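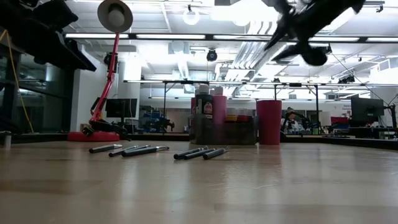

My aunt always put the cup away last. First she closed the paints, then she wiped the table, and only when the wood was clean did she collect everything that was long and thin and stand it in the cup with the ends up. She said a table should be left as if a guest was coming. In the eleven years that I knew her work, I never saw a guest come at that hour.

When she moved to Jendatden to live by the water, she left me the table, the lamp and the evening lessons. The lessons were on Akia, the long street behind the station in Nedano, above a shop called Bhat where they sold curtains and also, for some reason, honey. I had said yes on the telephone before I had thought about it. I could paint a little. I could not teach at all.

The first evening I arrived two hours early. I moved the lamp to the left side, as she had it, with the round red base near the back edge. I put the box of paints in the middle. It was the kind of box you can see through, and she had chosen it for this, so that a pupil could find the yellow without asking. Then I took the cup by its rim, to place it on the right, and it slipped.

It didn't break. It was a plastic cup and it had fallen many times before. But everything that was in it went over the wood and under the chairs, and one thing rolled as far as the stairs, and I heard it go down them slowly, step after step, like a person who is leaving and wants to be called back.

I picked up what I could find and laid it on the table. Then I did not know what to do. It sounds foolish, but I could not remember the order. My aunt had an order. The fine ones stood towards the wall and the thick ones towards the room, or it was the opposite, and there was one that she kept a little apart from the others and never lent. I had watched her do it so often that I had stopped watching.

I telephoned her. It was nearly seven.

"Which one do you keep apart?" I asked.

"Apart from what?"

"From the others. In the cup."

There was wind on the line, and a dog. She was walking somewhere. She told me that the road in Jendatden was bad and the bread was good, and that her neighbour had given her 66 bulbs to plant and she had no garden, only a balcony. I asked again about the cup.

"I don't keep any of them apart," she said. "Put them how they come."

I was a little angry with her. I had thought of it as a rule for so many years. 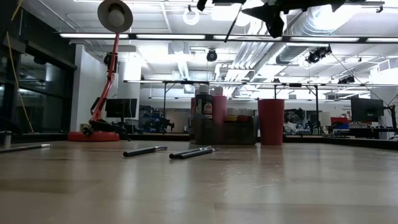 The pupils came at half past seven. There were two of them that night, a mother and a grown daughter, and they brought wet coats and a bag of plums. They asked where my aunt was and I told them about the balcony and the bulbs. The mother laughed so much that she had to sit down.

I did not give the lesson I had prepared. It was a lesson about shadow, and I had written it on four sides of paper in my best writing, and when I looked at it under the lamp it was like a letter to an office. So I asked them to draw what was on the table. They drew the lamp, of course. Everyone starts with the lamp. The daughter made the neck of it too long and then made the table longer, to be fair to the lamp. The mother drew only the scratches in the wood. She followed them slowly from one side to the other, the straight ones and the ones which bend, and asked me how old they were.

I said I did not know. The table was in the room before my aunt.

"This one I made myself," said the mother, and she put her finger on it. "With a ring. Your aunt did not say anything, but she looked at my hand for a long time."

We ate the plums. The light from the lamp lay on the wood as it used to, and from the shop below came the smell of new cloth. At nine they closed the paints without being told. The daughter wiped the table with her sleeve – my aunt would have suffered – and the mother began to gather the things which were lying about, and then she stopped, with her hand open.

"How do they go?" she asked me.

I could have told her that they go how they come. It was the true answer, and I had it from my aunt herself. But she was waiting so seriously, and her coat was already on.

"The fine ones to the wall," I said.

She nodded. She knew this already, or believed she did. She took them one after the other, looked at each tip, and placed it. When she had the last one she held it a moment and then stood it a little away from its neighbours, against the side. 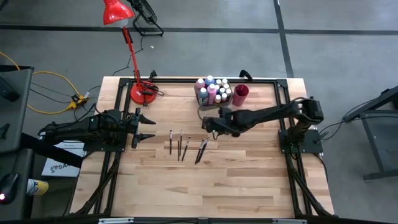 I have given the lessons for some time now. In August the shop shut for repairs and we had to go up by the back stairs, and one pupil brought a cake in the shape of a palette, with jam for the colours. My aunt has sent a photograph of the balcony. You cannot see the rail for leaves.

The one which rolled down the stairs I found in the spring, behind the honey. The man at Bhat had been using it to stir his coffee. He offered it back to me and I said he should keep it, and he asked if I was sure, and I said that my aunt had plenty.

On the evenings when the pupils leave in a hurry I put the things away alone. I close the paints and wipe the wood. Then I sit down, with the lamp still on, and look for the one that goes apart. It takes me longer than it should, and I have missed the last tram for it more than once.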